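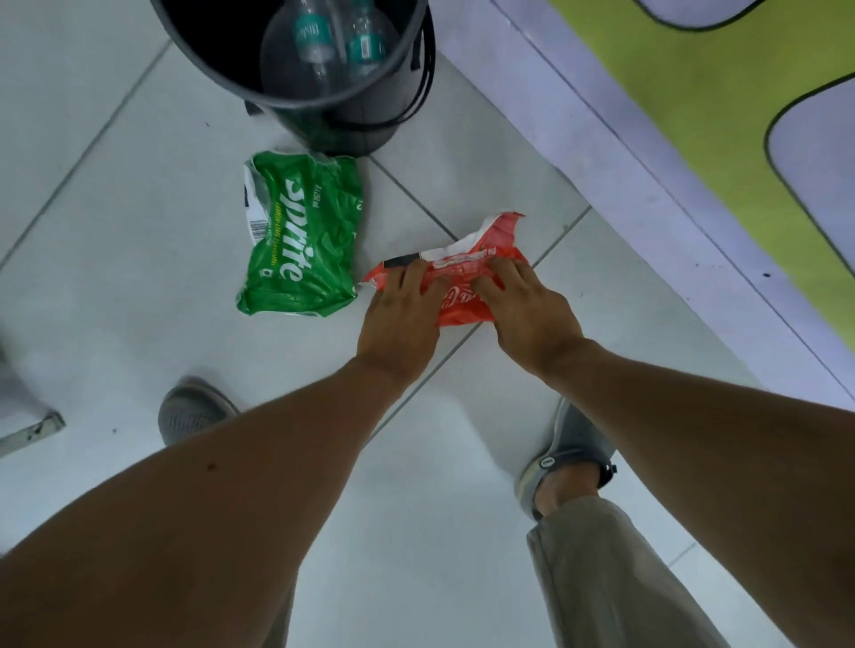 Two water bottles in the bin

Elora was the third stop on our September trip, and the one I knew least about. The bus takes most of the morning and drops you at the bottom of the hill, beside the market. From there it's a steep walk up to the old town – 522 steps according to the sign, and I wasn't going to argue.

Oranuch Noiphan, who I used to work with, grew up nearby and had told me to start early. I didn't. By 11 am there wasn't much shade left, so I sat outside a noodle shop called Petchrat for an hour and had the pork with green chilli. Good, and cheap enough that I went back for dinner.

The museum is small. Five rooms, mostly pottery and river trade, with labels in English in the first two only. The lookout behind it is better. You can see the reservoir and the road out to Pikow, which I'd hoped to get to, but the last van leaves at 3 pm and I missed it.

I stayed two nights at a guesthouse near the post office. Clean room, hard bed, fan but no air con. The owner lends out bikes, and the ride along the canal is flat the whole way – seven kilometres to the weir and the same back. Take a hat.

Next post will be Pikow, if I get up in time for the van.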